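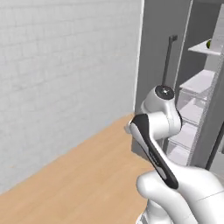 Simulated arm by the brick corner, shelving behind it with the green fruit on top.

From: Ewan McKinnon
To: sim-practice list
Subject: Re: [sim-practice] Draft 4, the clause on simulated trials

Lorraine,

Thanks for sending this round before the Amport meeting. I have read it twice and I am still not persuaded, so I will answer in pieces below.

Lorraine Hollis wrote:

> Draft 4 is now in the shared folder. The main change is in the clause on simulated
> trials. A supplier may now count a run in simulation towards the acceptance total,
> as long as the arm model is the maker's own, the room has been measured, and at
> least 200 runs have been completed without a recorded contact.
>
> Keegan and I feel this is a fair middle way. The small firms on this list have told us
> over and over that they can't afford to tie up a real arm for weeks. Kurnmont have
> sent in their results from the Gokel room as a worked case: 357 runs, of which 122
> ended with the arm close in to a wall or a shelf. There were no recorded contacts.
>
> I would like to close comments on Sunday. If you object, please offer wording.

Start with "without a recorded contact". Recorded by what? In the Gokel room the wall and the floor are solid to the eye, but the file that came with the results only lists contact shapes for the arm, the floor and the shelves. I couldn't find one for the brick wall. It may be there under another name. If it isn't, the arm could pass its finger clean through the brickwork and the log would still say nothing had happened. A clause that counts the absence of a log entry as a pass needs to say first that the entry was possible.

Then "close in". Look at the picture at the top. The finger tip seems nearly to touch the corner where the brick meets the floor. Does it? I can't tell. It might be right up against it, or it might be a good way in front and simply line up from where we are looking. I asked three people in our office and got three answers. If 122 runs are going to be put forward as the hard ones, I want the shortest distance between arm and wall written down for each, in millimetres, taken from the model. A view is useful for finding out what sort of room we are talking about. It shouldn't be used as evidence of a gap, and the draft lets it be used that way in the note under the table.

The part about the room being measured bothers me more. Measured once, by whom, and to what? The walls I can believe. But the shelving in the render has compartments you can partly see through, with glass-like sides, and anyone who has fitted a depth sensor near real glass or clear plastic knows what a nuisance that is. In simulation the sensor can be told to see the panel perfectly, or to ignore it, and both will give a neat run. Neither tells me much about an arm on a Monday morning with the sun coming in. The light in the render is soft and even right across the wall. I have yet to work in a room like that.

The same goes for the fruit on the top shelf. I have nothing against it. But what does it weigh, does it roll, and was it allowed to? The results sheet has a column headed "object" and every row says "sphere". If the guidance is going to be read by people buying an arm for a shop or a care home, "sphere" won't do.

Rhys Whitelaw will say, as he did last time, that I want real trials for everything and would price out half the list. I don't. We use simulation ourselves and I would hate to go back to working without it. It is very good at throwing out bad ideas cheaply. We threw one out last September that would have cost us a wrist joint, and I was glad of it. My quarrel is with letting the same runs serve as the final proof. Finding faults and signing something off are different jobs, and the draft has one number, 200, doing both.

And why 200? I went back through the list archive and the first mention is Heather Goodwin's, who was plainly using it as a placeholder ("say 200, we can argue later"). We never did argue later. It went into draft 2, stayed there for draft 3, and by now people quote it as if it had been worked out. Two hundred runs from the same starting pose with the same fruit on the same shelf is one run done many times.

You asked for wording, so:

"Runs in simulation may be used to choose which physical trials are carried out. They may count towards the acceptance total only where (a) every surface the arm can reach has a contact shape, and a list of these is supplied; (b) a deliberate collision with each such surface has been run and appears in the log; (c) the shortest distance to each surface is given as a figure for every run; (d) starting pose, object and lighting are varied, and the ranges are stated; and (e) a share of the runs, chosen by the buyer, has been repeated on the real arm in the real room."

I have left the share blank on purpose. I have a view, but I'd sooner hear from people who have tried it. Item (b) is the one I'd fight for. It takes an afternoon. Drive the arm into the brick wall, drive it into the grey panel, drive it into each shelf, and send us the log with the contacts in it. If Kurnmont do that for the Gokel room and it all comes up as it should, I will say so on this list and drop half of what I have written here.

One smaller thing. The draft says "the maker's own model" of the arm, as though that settled it. The Ueda people were quite open at the last meeting that their published model leaves out the cable and has the joints moving with no slack at all. Fine for drawing, fine for planning. I'd add "with known omissions listed" after the word model.

I don't think Sunday is enough. Keegan Kingi hasn't posted since the draft went up, and if his name is on the compromise I would like to hear it from him. Could we have another week?

Also the page numbers in the folder copy are out from page 9 on, and the table on contact forces still has last year's heading.

Ewan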